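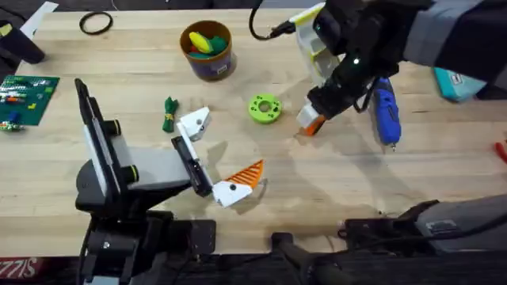
How a Two-Armed Robot Learns to Pick Things Up

Flultton Robotics Club, Junior Pages
Mar 8, 2019

A robot arm is a machine made of stiff parts called links. The links are connected by joints, and a motor turns each joint. At the end of the arm is a tool. On the Majali project, which our older students are entering in the Brullell Challenge, the tool on each arm is a gripper.

This page explains how the arms are built, how they are controlled, and what the team does in a practice session. Words in the list at the end are ones you will see again on the other Junior Pages.

What the arm is made of

Start at the bottom. The base holds the arm to the table. If the base can wobble, everything above it wobbles too, and a small wobble at the base becomes a large one at the gripper. Students check the base bolts before the power goes on.

Above the base come the links and joints. Your own arm works in a similar way. Your upper arm and forearm are links. Your shoulder, elbow and wrist are joints. Hold your elbow still and try to touch your nose. Now let your elbow bend and try again. Each joint that is free to move gives the hand more places it can reach.

The last joint is the wrist. It turns the gripper so that the fingers line up with the object.

Why the fingers bend

Each gripper has two fingers. The white parts are stiff. The orange parts are softer and have ribs inside, like the rungs of a ladder. Engineers call this shape a fin ray, after the fins of fish.

When you push on the side of a fin ray finger, it curves toward the thing that is pushing it. A ball presses into the finger, and the finger wraps partway around the ball. A flat block presses evenly, and the finger stays nearly flat. One pair of fingers can hold many shapes this way, and the motor does not have to squeeze very hard.

You can make a simple model at home. Cut two long strips of thin card. Tape them together at one end to make a narrow triangle, then tape short strips across the inside as ribs. Push the middle of one long side with your thumb and watch the tip.

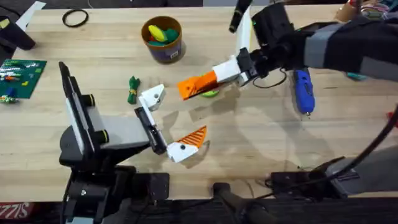
How the arm knows where to go

A motor in a joint does only what it is told. The instructions come from a computer program. The club's program is called Jirex, and it sends each joint an angle. When all the joints are at the right angles, the gripper is in the right place.

Jirex sends new angles 100 times every second. Between one set and the next the joints move only a little, so the motion looks smooth.

Working out the angles by hand is slow. The team uses practice runs to help. A student guides the arms through a job, and Jirex saves the angles along with pictures from the cameras. One saved run is called a demonstration. The team had 500 demonstrations by the end of December and has over 800 now.

A second program studies the demonstrations. It looks for links between what the cameras saw and how the arms moved. Then it tries the job without a student guiding it.

What is on the table

The Majali table holds objects of different kinds, and each kind is a different problem for a gripper.

Toy bricks are small and hard. The fingertips have to meet at exactly the right height.

The lime-green disc is round, with holes around its face. It is wide and low, so the fingers have to come down close to the wood.

The rubber band is thin and lies flat. Thin things are difficult to get hold of.

The round tub has plastic toys in it. A finger going into the tub must not hit the rim.

The blue hand tool has one thick end and one thin end. Gripping it far from its balance point makes it tip.
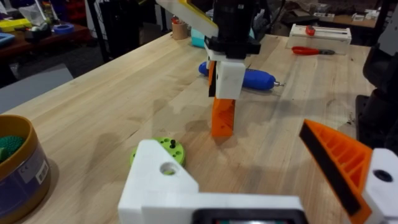
Fingers on both arms, with the green disc and the tub at left.

What happens in a session

1. Check the base bolts and the cables. A cable needs enough slack for the arm to reach its farthest point.

2. Set out the objects. The positions are changed between runs so that the program does not learn only one layout.

3. Move hands away from the arms and say "clear" aloud.

4. Start Jirex and record the run.

5. Write the result in the log: done, partly done, or dropped.

6. Repeat. A session is eight runs, followed by a rest for the motors, which get warm.

Failed runs stay in the log. The team reads them to find out which joint was in the wrong place, and when.

Rules for visitors

Stay behind the tape line when the power is on. Tie back long hair. Do not move any object on the table, even one that looks out of place.

Words to know

Link: a stiff part of the arm.
Joint: the place where two links meet and turn.
Gripper: the tool that holds things.
Fin ray: a ribbed finger that curves around what it touches.
Demonstration: one saved practice run.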